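Keys, Rings and Plates: A Note on the Household Key Register

Posted in July, under House Matters
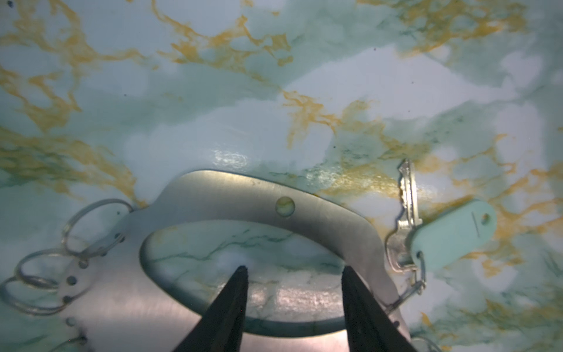 A steel plate with its wire rings, and a key on a pale green tag.

Readers who have followed this journal since the move to Fluscombe will be aware that the property was purchased together with its outbuildings, and that the outbuildings were purchased together with their locks. The previous owners supplied the keys in a biscuit tin. No list accompanied them. The present entry sets out the arrangements since adopted for the identification, storage and lending of keys, and is published in response to several enquiries received after the spring entry on the shed doors.

Identification of the keys

The contents of the tin were sorted over the course of two evenings at the bench in the back room. Every key was tried in every lock on the property, beginning at the front gate and proceeding clockwise. The procedure is tedious but cannot be recommended too strongly. Keys which opened a lock were given a tag at once, before the next was tried. Keys which opened nothing were placed in an envelope marked "Unassigned", where they remain.

Three colours of tag are in use. Pale green denotes the outbuildings, yellow the house, and white the gates and the meter box. An earlier scheme relied upon written labels alone and was abandoned after one winter, the ink having faded on those keys carried most often. Colour has proved easier to recognise in the laundry passage, where the light is poor and where most of the searching has historically taken place.

It was decided that no tag should bear the street address. Rehema Simiyu, a neighbour of long standing, raised the point after mislaying her own set at the Cormont pool, and the advice was accepted without reservation. A short code is sufficient. The corresponding description is entered in the register, and the register does not leave the house.

The plates

Several readers asked about the steel plates mentioned in passing in the previous entry. These came from Waweru, the metal merchant on the Cetmont road, whose offcuts bin is open to the public until four in the afternoon. They are curved pieces of brushed stainless steel with a large oval opening and a number of small holes already made in them. The original purpose of the pieces is not known to the author, and the gentleman at the counter was unable to assist.

Their suitability for the present purpose was noticed only after purchase. The end of the plate is pierced with a set of small round holes, through which thin wire rings may be passed, and a further small hole near the top of the curve will accept a screw. The large opening serves as a handle when the plate is lifted down. The finish had some faint scratches, and no attempt has been made to remove them. A light wipe with a dry cloth is the only maintenance carried out.

Wire rings were selected in preference to the heavier split rings supplied by locksmiths. The latter are secure but demand strong fingernails, and Phyllis Rudd, who feeds the hens whenever the household is away, has asked more than once to be excused from them. The thin rings open with little effort. They are not suited to a heavy bunch, and a limit of two keys to each ring is therefore observed.

The bench top

A further word may be said about the surface on which this work is done, as it attracts more comment from visitors than the keys do. The top is polished, with a marble pattern in white and soft sea-green, veined in gold and darker green. It was chosen by Ermira Karagiannis when she occupied the room as a studio, and it was retained at her request and to the author's eventual satisfaction. Small metal objects are generally easy to find on the paler areas. They are less easy to find where the gold veining is dense, and brass keys in particular are best kept to the middle of the bench.

The high polish does produce some glare under the lamp. Readers contemplating a similar surface for close work may wish to consider a lamp which can be turned aside. A square of felt is kept in the drawer for occasions when a plate must be drilled or filed, and is to be returned to the drawer afterwards.

Lending

The following rules apply to all persons borrowing a key from the household, including members of the family.

A key is to be taken on its own ring, with its tag attached.
The name of the borrower and the code on the tag are to be written in the register.
Keys to the pump shed are not to be lent overnight.
No copy is to be cut without prior discussion.

The last of these was introduced following the well-intentioned efforts of Faraji Mohamedi, who had a spare made for the garden store from a key which was itself a copy. The result would enter the lock but would not turn in it, and some time was lost in its removal. Copies are now made from the original key in each case, and the copy is tested before the original is put away.

Matters outstanding

The position of the plates on the wall remains to be settled. Rasmus Dambrauskienė has proposed the inside of the pantry door, which is out of sight of the street and within reach of the younger members of the household. The author favours the laundry passage, subject to an improvement in the lighting. Measurements have been taken at both locations. The pantry door is hollow and would require a timber backing board, and the cost of the board is to be weighed against the cost of a new fitting for the passage.

The cellar padlock has not yet been matched to any key in the envelope. Suggestions from readers with experience of older padlocks would be gratefully received and may be left in the comments section. An entry on the repainting of the side gate will follow once the weather permits a second coat.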